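Jaso Opens Refill and Reuse Shop in Lerent

LERENT, Tuesday, October 17, 2023 — Jaso, the household goods retailer, today opened its first refill and reuse shop, on Ignacio Street in downtown Lerent. The shop sells dish soap, laundry liquid, shampoo and cleaning vinegar by weight, and takes in used toys and small housewares for resale.

Customers can bring any clean bottle or jar from home. Containers are weighed empty at the counter, filled by the customer and weighed again at checkout. Shoppers who come without one can borrow a bottle for a $4 deposit, refunded in full when it is returned.

The opening follows a trial at Jaso's warehouse store in September. During the trial, customers refilled 3,167 containers. Dish soap was the most popular product, followed by laundry liquid.

"People kept asking us when this would be a regular thing," said Lilibeth Dagdag, who manages the new shop. "A lot of them had been saving bottles under the sink for years. They wanted somewhere close to home to fill them, and they didn't want to drive out to the warehouse to do it."

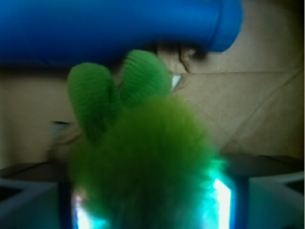
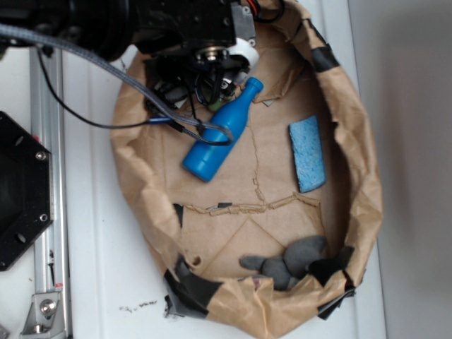
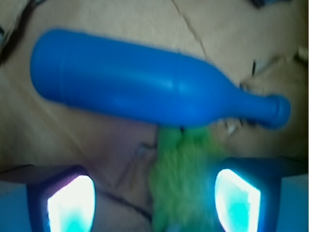

The shop carries 29 products at opening. Most of the liquids come from Vimonum, a soap maker that supplies them in large drums and collects the empty drums for washing and reuse. Prices are posted by the ounce on each dispenser. Unscented versions of the dish soap and laundry liquid are available at the same price as the scented ones.

The resale section is at the back of the shop. Toys, kitchen items and storage containers are accepted at the counter on weekdays before 4 p.m. Items should be clean and in working order. The shop cannot take car seats, cribs, electric heaters or anything with a missing battery cover. Donors receive a store credit slip worth 5 percent off their next refill.

"We check everything before it goes out on the shelf," Dagdag said. "If it isn't something we would hand to our own kids, we don't sell it."

Jaso plans to add dry goods such as rice, oats and dried beans once the shop's food permit is issued. A second location is under review — no site has been chosen.

The shop is open Monday through Saturday from 9 a.m. to 6 p.m. Parking is available behind the building, with the entrance on the alley side. Bike racks are at the front door.

Media contact: Lilibeth Dagdag, Jaso, Ignacio Street, Lerent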